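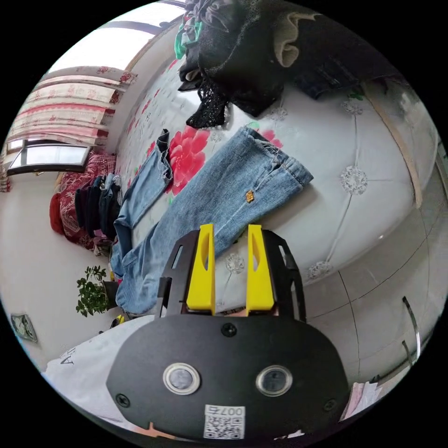 **resen_road** - 7:12 pm

Okay, folklore people, I need help! My grandmother always said the spring in her village was found by a white deer, and that the first family settled wherever it lay down. I've now read almost the same story about three other villages. Is it just one tale that got passed around?

**Skatell**

Pretty much, yes. Animal guides are everywhere in founding legends. I'd bet a priest or schoolteacher wrote yours down and the neighbors borrowed it.

**p_lumbao**

I don't buy the borrowing idea. People really did follow animals to water, so why couldn't four villages come up with it separately? My aunt's town has a goat (a very rude goat) and they still walk its route every August, all 12 stops.

**Skatell**

Sure, but the lying down part is pretty specific - that turns up with cows in the Cadmus story, and he founded Thebes.

**resen_road**

Oh, I forgot about the cow! Ours has seven brothers following the deer too, if that helps.

**kandpal160**

Seven brothers sounds like a second story glued on. Does your grandmother's version name them?

**resen_road**

Only the youngest, Enel. He's the one who drinks first. I'll call my mom tonight and ask about the rest.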